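September, 6 a.m.

Awake before the alarm again, so I may as well write this down while I'm still annoyed.

Yuk-lan has talked me into the Bramwell sleep course. She did it in the spring and swears she now drops off by ten and wakes up cheerful. I've known her long enough to remember the magnesium, and before that the special pillow, and she was cheerful after those too. I think she's a cheerful person who buys things.

Anyway. Three weeks, one evening session a week, and a notebook where you score your night from one to ten. I asked the instructor, Trevor Blackburn, what a 6 was supposed to feel like and he said I'd know. I don't. Last night I woke up twice, lay there listening to the pipes, and put down a 6 because it looked respectable.

He also wants us off coffee after lunch, off screens after supper, and off snacks after eight. Fine, but if you take all that away from a tired person and she sleeps a bit better, which part did it? I asked that too. He said the method works as a whole. That sounds to me like something a person says when he hasn't checked.

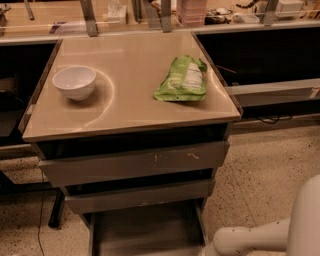 The booklet claims 873 people have finished the course and most of them "report deeper rest." Report it to whom? To Trevor, I suppose, on the last evening, with the sign-up sheet for the advanced course going around. I'd like to hear from the ones who quit after the first week.

And then there's the tea. Orkeo, some blend with a moon on the box, recommended on page 3. It tastes like wet hay. Yuk-lan drinks two cups a night and then wonders why she's up at four – well, she doesn't wonder, she calls it a natural waking point.

I'll go again next week because I've paid. No coffee after lunch today, I can do that much. The tea is going to the back of the cupboard.

Score for last night, on reflection: 4. Need to call about the pipes.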